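Section 4. Washing and Reshaping the Cap

Applies to the Dullum work cap, style 1721, and the Welter short-brim cap.

Before you start

Clear a table and wipe it down. Keep the cap away from pet blankets and towels that shed.

Note: The metal eyelets are vents. Leave them open. Do not fill them or cover them with tape.

1. Brush the outside of the cap with a dry, soft brush. Work from the top seam down to the brim.
2. Turn the cap on its side and let the crown fall in on itself. Look for salt marks along the folds. 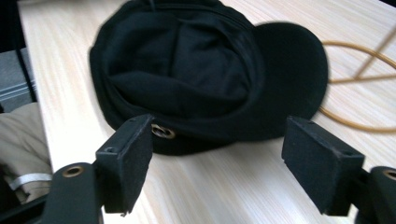 Figure 4-1. Cap on its side with the crown folded in and the brim to the right.

3. Mix a small amount of mild detergent in cool water. Dab the marks with a damp cloth.
4. Rinse with a second cloth. Do not soak the brim.
5. Pull the crown open from the inside with both hands and push out the folds one at a time.

CAUTION: Do not put the cap in a dryer or set it on a radiator. Heat can warp the brim for good.

6. Set the cap over a bowl or a Dahlgren cap form. Let it dry for at least 90 minutes before going on to the next step.

Removing lint 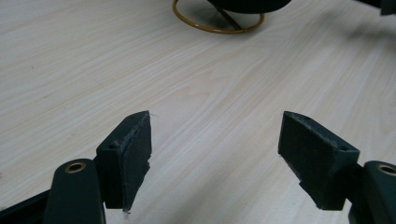
Black fabric picks up lint quickly, and most of it comes from the surface the cap is laid on. Check that surface before the cap goes back down. On a pale wood-grain top like this one, with its beige and pinkish streaks, light fibers are hard to spot, so run a damp hand over the whole area. Then go over the cap with a lint roller in short strokes, from the seam toward the brim.

7. Roll the crown first and the brim last.
8. Clean around each eyelet with a dry cotton swab.

Note: Do not use a Vokon fabric shaver on the brim. The blade can catch the edge stitching.

Replacement sweatbands are listed under part number 2544. For fitting, see Section 5.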